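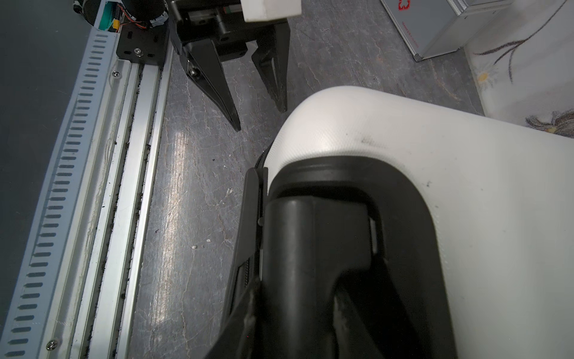 A white chair on the marble-patterned floor

About Nirura

We love chairs. There, we've said it. Nirura looks after plastic seating for the places that use it hardest — school halls, canteens, village clubs, waiting rooms — and we have been doing it happily ever since Bernadette Lyons bought a van-load of stacking chairs from a closing-down dance school and found she couldn't bear to see a single one go in the skip.

Bernadette still runs the cleaning side. She will talk to you for as long as you like about scuff marks, and she's worth listening to! Most of what looks like damage on a white seat is rubber from somebody's shoe, and it comes off with warm water, a soft cloth and a bit of patience. Yellowing from the sun is another matter, and we'll tell you straight away if that's what you have.

Benjamín Echeverría joined her after several years fitting out cafés in Paris, where he worked with more plastic terrace chairs than he can remember. He looks after repairs and hire. If a leg rocks, or a seat flexes more than it should, it goes to his bench, and he has a wonderful ear for the creak that means a crack is on its way.

We have two rooms. The Patton room is for washing and checking, and the Domínguez room is for storage and for anyone who'd like to come and sit on things before they decide. Please do come and sit on things! A chair that feels fine for a minute can feel quite different by the end of a parents' evening, so bring a book and take your time. The kettle is usually on by 10.

At the moment we keep 969 chairs, and 700 of those are out on hire in a busy month. July is our busiest (prize days, fêtes, weddings in gardens that turn out to slope), so do get in touch early if you need a big matching set for the summer. Small orders we can nearly always manage. We deliver stacked and collect stacked, and we're glad to help put the rows out if you're short of hands.

White is still what people ask for most, and we understand why. It goes with everything, it looks fresh in a dark hall and you can spot a missed splash of squash from the doorway. We do keep greys and a few cheerful blues as well.

If you have old chairs of your own, ask us before you throw them out. Bernadette would like to see them first.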